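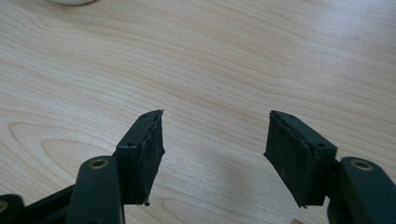 Brisville lab compares finger pads for hand-held grippers

19 June 2018

The automation lab at Brisville has published the first results of a comparison of finger pads for hand-held parallel grippers. The work started in May and covers 6 pad types, all fitted to the same gripper body, a two-finger design from Skurnasska with pivoting linkage arms and brass-colored bushings at the joints. Each pad type was put through 100 grasps per object.

The aim was to find out how much of a failed grasp can be blamed on the pad surface and how much on the operator, the finger geometry or the camera position. Earlier trials at the lab changed several of these at once, and the results could not be separated.

Two families of pads were tested. The first is molded, with a uniform face and a fixed thickness. The second is made by hand: a strip of soft material is cut and attached along the inner face of a rigid finger block. The hand-made strips have uneven edges and vary from one finger to the next. They also cost very little and can be replaced between sessions without taking the linkage apart.

On smooth cylindrical objects the hand-made strips slipped less often than the molded pads. The lab puts this down to the softer material. On flat objects thinner than the strip itself the order was reversed, and the molded pads closed more squarely and gave the more repeatable grip. Wear was higher on the strips. Small pieces began to come away at the edges well before the planned limit of 1000 closing cycles, and two sets were retired early.

Trials are run at a table with a light wooden top, with one gripper in each hand. The object set includes a white mug with a matte finish and a long white tube. Operators approach the tube from above near one end, lift it, and set it down again on the other side of the mug.
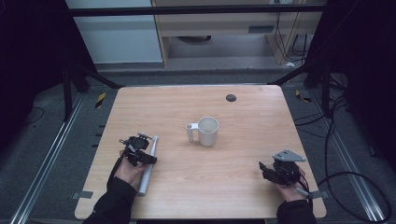 The mug was the harder of the two. Grasps on the body depended on how wide the fingers could open, and grasps on the handle depended on wrist angle more than on pad material. For that reason handle grasps are reported in a separate table and do not count toward the pad ranking.

Two views are recorded for each trial, one at the gripper and one at head height. The gripper view shows the contact area between the pads but little of the surroundings. The head view shows the approach of both hands – useful for sorting out failures that began before the fingers closed. Software from Stępień lines up the two recordings, with a stated offset limit of 40 milliseconds.

The second round will keep the same object set and change the controller. A unit from Protance with adjustable closing force is to be compared with the present one, using one molded pad and one hand-made strip. Pad drawings and the cutting template for the strips are available from the lab on request. The results table will be updated when the second round is complete.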